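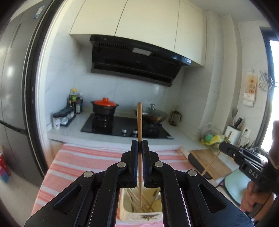
Posted by Blandine Tanguy to shop-talk, 9:40 pm
Subject: Re: electric planer for sticking doors, worth owning?

Albane Deschamps wrote:

> Hi all,
>
> We bought an old place in January and nearly every door in it sticks. Some catch at the top corner on the latch side, a couple drag on the floor, and the one to the back hall has to be hit with a shoulder. They are solid wood, painted many times over, and I would like to fix them myself.
>
> I was all set to buy an electric planer. The Nelludar corded one is $135 at the store near me and the Bonent is cheaper but looks like a toy. My father-in-law says I am crazy and should buy a decent block plane and do it by hand. He also says an electric planer will take a bite out of the end of every door, which scared me a little.
>
> Has anyone here used either planer on doors? Is it a tool I'd ever use again after this job? And how do you hold the door while you do it? I have a pair of sawhorses and a workbench that wobbles.
>
> Thanks in advance,
> Albane

Albane, welcome, and what a great project! I love hanging and trimming doors, it's my favorite kind of work, so forgive me if this gets long.

Short answer: buy the planer, and buy (or borrow) a block plane too. Your father-in-law is right about the bite. He's wrong that you can't avoid it.

I've had the Nelludar for a good while now. Before that I had a Bonent for one miserable spring. I've also used my neighbor's Nowicki, the cordless one, on a stack of cedar gates. So I can say a bit about all of them.

The Bonent first, to get it out of the way. It does cut. The depth knob on mine had no real clicks to it, so it would creep while I was working and I'd end up with one end of the pass deeper than the other. The fence was stamped metal on a single thumbscrew and it would rock if I leaned on it. On fence posts or rough lumber I don't think I'd have cared. On a door edge, where you want it straight and square and you're going to look at it every day, I cared a lot. Maybe they've improved it, mine was an older model.

The Nelludar is a whole different animal. The depth knob clicks firmly and stays put. The front shoe is a proper casting, and there's a groove down the middle of it for taking the sharp corner off an edge, which I use on every single door. It throws chips out either side with a little lever. The fence that comes in the box is good enough that I never went looking for another. It's loud! Wear ear protection, and safety glasses as well, those chips fly. The cord could be longer too. Otherwise I have nothing bad to say, and at the price you quoted I'd grab it.

The Nowicki is lovely to use, it feels balanced and the battery in it got me through a gate or two before it needed charging. But it weighs 3 pounds more than mine with the battery on, and you feel that when you're working along an edge. If you already own their batteries, sure. I wouldn't start with it.

Now the bite. It has a name, snipe, and it happens at the start and the end of a pass. At the start all the weight should be on the front shoe, at the end all of it should be on the back. If you push down evenly the whole way, the nose drops as it runs off the end and the blade digs in. So: press on the front knob to begin, level out through the middle, and shift your weight to the rear handle as you come off. Get a scrap of two-by-four and do it over and over until it feels natural. It took me one evening in the garage and a lot of shavings.

Clamping a piece of scrap to the end of the door, flush with the edge, helps too. Then any snipe lands in the scrap. It also stops the far corner from splitting when you go across the end grain, and that matters for the top and bottom of the door. On those old frame-and-panel doors the edge pieces run the full height, so at the top and bottom you're planing across the end of them, and they will break out in a big ugly chunk if you run straight off. Work in from both corners toward the middle. That's where I put the power tool down and pick up the block plane, by the way. A sharp block plane, tiny shavings, and it's done before you'd have unwound the cord.

About the paint. Please, please test it before you plane anything! An old house with many coats on the doors may well have lead in there, and a planer turns it into chips and dust all over the place. Test kits are cheap. If it comes up positive, don't plane it until you've read up on the safe way to do it or had someone in who handles lead paint. Even with ordinary paint, thick layers dull the blades fast. I scrape the edge back to bare wood first when I can. And check for nails and old screws, people patch latch edges with all sorts of things. I found a staple the hard way and it left a perfect little raised line down the next several doors until I swapped the blades.

Before you plane at all, tighten the hinges. I mean it, go around with a screwdriver tonight. A door that catches at the top corner on the latch side is very often just sagging out from the top hinge. If the screws spin and don't bite, take one of the top hinge screws out and put in a longer one that reaches the framing behind the jamb. I had a bathroom door I was sure needed trimming, and a single long screw fixed it. It would have had a big gap in summer if I'd gone at it with the planer.

Which brings me to the weather. If you bought in January and they're sticking now, watch them for a bit. Wood moves with the humidity. Mark where it rubs with a soft pencil, then look again when the air changes. My own front door gets trimmed only if it's still tight after 4 months. For the one you have to shoulder open, go ahead now, obviously.

For finding the spot: close the door as far as it'll go and slide a piece of thin cardboard around the gap. Wherever it stops, make a mark. Then scribe a line with a pencil on the face of the door so you can see how much is coming off, and stop just short of it. Set the planer shallow. Shallower than you think! You can always make another pass.

Try to take it off the hinge side if there's a lot to remove. I know that sounds backward. But on the latch side you have the lock and the strike to deal with, and if you take much off there you'll be moving the latch in deeper. On the hinge side you just cut the hinge pockets a little deeper again with a chisel, and any little wobble in your planing gets hidden. Also, look at the latch edge before you touch it. It's probably beveled slightly so it clears the jamb as it swings. Set your fence to match and keep that angle.

Holding the door: don't use the wobbly bench. You want the door standing on its long edge with the edge you're planing facing up, at a height where you can walk along beside it. I made door bucks, and they're so easy. Each one is a strip of plywood with two blocks screwed on top, leaving a slot a bit wider than the door is thick, lined with old carpet. Put a little foot under each end of the strip so the plywood can flex. Stand the door in the pair of them, and its own weight bends the plywood and pinches the blocks against it. No clamps! I've put 30 doors through mine and they're still going. Pramorance sells a metal version which I've seen in use and it looks great, folds flat and everything, but I'd rather spend that money on spare blades.

When you're finished, seal the bare edge, top and bottom included. Primer and a coat of paint, or whatever you're using. The bottoms of doors hardly ever get done and they drink up moisture.

As for using it again, I reach for mine constantly. Drawer fronts, a bowed stud, deck boards, the gate that swells every fall, the legs of a bench I built too tall. I even used it to level some floor joists before laying subfloor. Once it's on the shelf you start seeing high spots everywhere.

Let us know how the hinge screws go, and do tell your father-in-law to bring his block plane over. If you want the measurements for the door bucks I can write them out over the weekend, I just have to go dig them out from behind the lumber rack.

Blandine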